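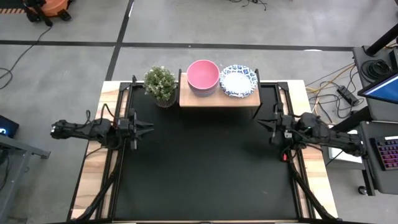
Pink bowls on the shelf, blue-edged plate next door.

Okay so quick one, I have 8 minutes before I need to leave. Bowls! I said back in April I'd sort out the bowl situation and then did nothing. Well. Finally at it.

The pink ones are the Mistia, big, with ridges under the rim. I paid 506 for the lot at Drallenora, shipping in, and yes I know. The green is called Oda and I like it way more than I thought I would. The plates with the blue pattern are just party leftovers, we had a pack of 300 and we're still nowhere near the end of it.

Anyway the plan. Shelf gets whatever I grab most. Table is for laying it all out and deciding. Plant stays, not up for discussion.

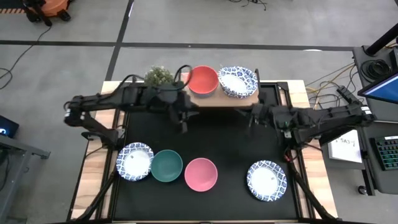
Which is where I always get stuck, because once it's all spread out I start making pretend dinners. Green bowl next to pink bowl, plate either side, what would go in it, soup probably. Twenty minutes gone. And then I still have to put the stuff back up.

Also the black surface. Looks great with the colors, shows every single speck. I wipe it, I turn around, specks. If you have a dark table and a cloth that works pleaes tell me.
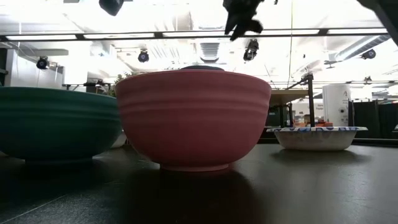

Pink and teal-green side by side, little paper-looking one off to the right.

The big ones are a pain to store next to each other. They flare out so much at the top and then there's that tiny foot, so you lose all the room underneath. Stacking it is. Small inside big, I'm going with that untill something chips.
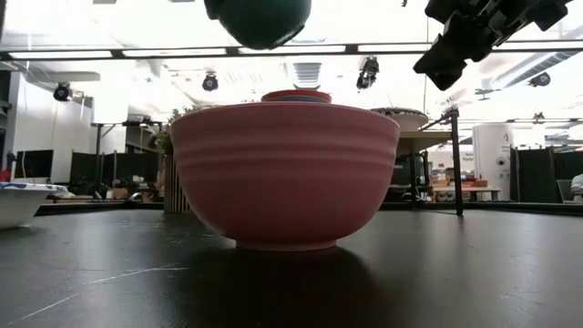 Smaller bowl sitting in the big pink one. Dark blue band under the rim, love that.

Still to do: decide if the white ones live on the shelf or in a box, find the other lid (don't ask), measure the shelf properly. Might get more of the Oda if it goes on sale. Ok, keys, shoes, going. More on the shelf next time.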